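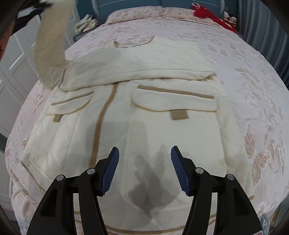

Histoire du vêtement et des textiles domestiques
Séance 2 - Le matelassage, de la couverture au vêtement
Notes de cours, septembre 2022

Bonjour à toutes et à tous, et bienvenue à celles et ceux qui nous rejoignent après le changement de groupe. Je reprends par écrit ce que nous avons vu ensemble, avec quelques détours que je n'ai pas eu le temps de faire à l'oral (vous commencez à me connaître, je m'égare volontiers dès qu'il est question de fil et d'aiguille). Kirsten Landry, qui assure les travaux dirigés, reviendra sur les exercices pratiques avec vous.

1. De quoi parle-t-on ?

Matelasser, au sens strict, c'est réunir par des piqûres deux épaisseurs de tissu entre lesquelles on a glissé une matière de garnissage : coton, laine, soie, duvet, et de nos jours très souvent du polyester. Les piqûres empêchent la garniture de glisser vers le bas et de s'agglomérer, et elles dessinent en surface ces petits reliefs que l'on aime tant. Le français emploie plusieurs mots voisins et il faut s'habituer à les distinguer. Le piqué désigne tantôt un ouvrage piqué à l'aiguille, tantôt une étoffe tissée dont l'armure imite ce relief. Le boutis, tel qu'on l'entend en Provence, se travaille autrement : on coud d'abord le dessin à travers deux toiles fines, puis on introduit des mèches de coton par l'envers, motif après motif. Tenu devant une fenêtre, un boutis laisse passer la lumière entre les parties bourrées, et c'est un très bon moyen de le reconnaître.

Quant au patchwork, je le répète chaque année, c'est un assemblage de morceaux. Il peut être matelassé ensuite, il ne l'est pas forcément.

2. Pourquoi cela tient chaud

L'air immobile conduit mal la chaleur. La garniture retient cet air dans une multitude de petits espaces, et le corps se refroidit moins vite. Chaque ligne de piqûre écrase pourtant la garniture et crée un passage plus mince. Un matelassage très serré est donc solide, il se lave bien, mais il isole un peu moins qu'un matelassage large fait avec la même quantité de matière. Les fabricants de doudounes ont longtemps tourné autour de ce problème, et le cloisonnement intérieur est l'une des réponses : de petites bandes de tissu séparent les compartiments sans que le dessus et le dessous se touchent.

3. Du lit au dos

On a porté du matelassé très tôt. Au Moyen Âge, le gambison protégeait le combattant, seul ou sous la maille, et il fallait pour le coudre des aiguilles fortes et beaucoup de patience. Plus tard viennent les jupons piqués du XVIIIe siècle, dont les musées français conservent de superbes exemples, puis les robes de chambre et les doublures d'hiver. Au XXe siècle, la veste matelassée passe des activités de plein air à la ville, et elle y est restée.

J'aime m'arrêter sur les objets modestes. Le fonds Doucette, que nous irons consulter en janvier, compte 612 pièces, en majorité des couvertures et des vêtements d'enfant, presque tous anonymes. Brittany Poirier, qui en a rédigé l'inventaire, a noté les reprises et les changements de fil, et ces remarques sont à mon goût la partie la plus touchante du catalogue. Lisez au moins la notice 697 (la numérotation comporte des sauts, ne vous en étonnez pas) : un couvre-pied de Birkton, recoupé en gilet, puis rallongé avec une autre toile.

4. Observer une pièce

Posez-la à plat, sur une surface propre, sans tirer dessus. Regardez d'abord le sens des piqûres par rapport au droit-fil, puis les bords, car c'est là que l'on voit comment les couches ont été arrêtées : biais rapporté, passepoil, simple repli. Comparez ensuite l'endroit et l'envers. Une piqûre à la main présente de légères variations de longueur, une piqûre mécanique est plus régulière - mais attention, certaines mains sont d'une régularité à faire pâlir une machine, et je me suis moi-même trompée plus d'une fois. Pour la garniture, on se contente de palper doucement. On n'ouvre jamais une couture pour vérifier, même si elle bâille déjà.

5. Pour la prochaine fois

Choisissez chez vous ou chez un proche une pièce matelassée, ancienne ou récente, et rédigez une fiche de 3 000 signes à peu près. Indiquez les matières quand l'étiquette les donne ; sinon, écrivez « non déterminé », cela ne vous coûtera aucun point. Joignez un croquis du réseau de piqûres avec ses mesures. Les fiches sont à remettre à Kirsten, sur papier de préférence, et elle garde au bureau quelques compte-fils pour celles et ceux qui n'en possèdent pas.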